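Ticket 1868
Queue: Facilities / Furniture
Site: Vemik, room 53
Item: Stistik table, white top
Priority: Low
Status: Closed

Reported Monday, 9:40
Tabletop rocks when weight is put on one corner. Plates slide a little and fruit rolls toward the monitor side. User asks for the table to be leveled or replaced. User also asks whether the holes in the top can be plugged, as crumbs and small items collect in them.

Update 1, 11:15
Checked with the user by phone. Items in regular use on the table are plates, a bowl, a ketchup bottle and assorted fruit. The bottle is kept on its side on the pink oval plate so that it stays put. Total load is well under the rating on the Jativik order sheet. Overload ruled out.
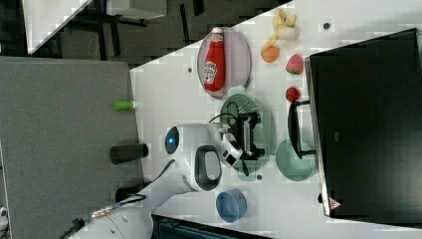 Update 2, 13:30
Site visit. Floor is carpet over raised tile. Level placed on the top in both directions: low toward the monitor side. Leg bolts checked with a torque wrench, all within spec. One leveling foot found backed out. Turned it in until the level read true, then tightened the lock nut. Rocking gone with hand pressure on each corner.

Placed an orange on the top and let go. No roll. Repeated at the opposite end, same result.

Update 3, 14:05
Holes in the top are factory mounting points, not damage. Order sheet lists press-in caps under part 2196, white. Stock shows none on the shelf. Requested a bag from Thepsuriya, quoted lead time to follow. Until then, do not use tape or filler. Adhesive residue on this finish is hard to remove and filler will block the threads.

Update 4, Wednesday, 10:20
Caps received and fitted flush. Top wiped with a damp cloth. User confirms no movement since the foot was adjusted.

Cause: leveling foot backed out, lock nut loose.
Fix: foot reset, lock nut tightened, caps fitted.
Follow-up: check lock nuts on the matching table under ticket 440 at next visit.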